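4.2 Setting out the table and bowl

1. Clear the white tabletop and wipe it with a damp cloth. Do not use abrasive pads. 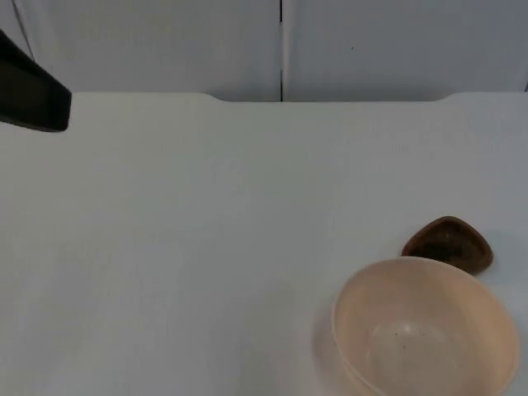 2. Dry the surface fully before placing any tableware.

3. Set the bowl down with its base flat – do not slide it into position.
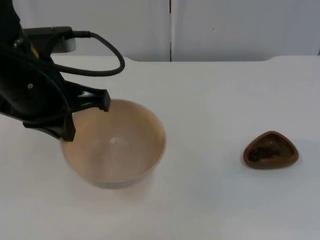
Fig. 7. Round bowl on the tabletop.

Note: Check the inside of the bowl for specks and wipe again if needed.

CAUTION: Keep the bowl at least 50 mm from the table edge. 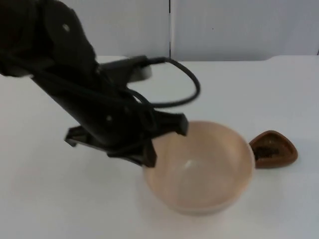 4. Press lightly on the rim. If the bowl rocks, turn it a little and repeat step 3.

5. Record the bowl position on Avcombe sheet 202.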